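Phone boxes, scissors and the one-year rule

Every December the same advice goes around: keep every box, because the phone will sell for more with it. I have kept boxes since my first flip phone and I remain unconvinced. The shelf above my dryer in Bustbridge held a whole row of them until October, and the only one I ever went back to was for a serial number that was also in the phone's settings.

So my rule now is short. A phone box stays while the phone can still be returned or is under warranty. After that the receipt goes in an envelope and the box goes in the paper recycling. Take the plastic tray out first if there is one.

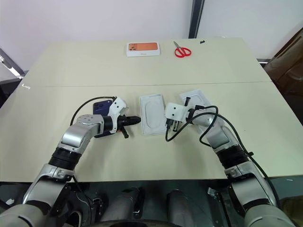

Clear a table before you start. I used to do this sort of thing on my knees next to the closet, and small parts went under the baseboard every time. A pale tabletop is good for spotting a SIM pin. If yours has a seam across it, wipe along the seam when you finish, crumbs of tape collect there.

Scissors: any pair. I paid for a special box opener from Clisodon once and it tore the lid of everything I pointed it at. Plain household scissors, opened a little and run lightly along the tape, do the job. Red handles are easier to find under packing paper, I'll grant the catalogs that much.

What I don't believe in:

Labeled bins for empty boxes. You have now bought a box for your boxes.

Silica packets "saved for later." Mine sat in a drawer for 2 years.

Keeping the charger leaflet. Read it or don't, then recycle it.

If you do plan to sell, write the model on a sticky note and put it inside the lid. Skip tape on the outside, it pulls the print off.

Posted December 18, 2018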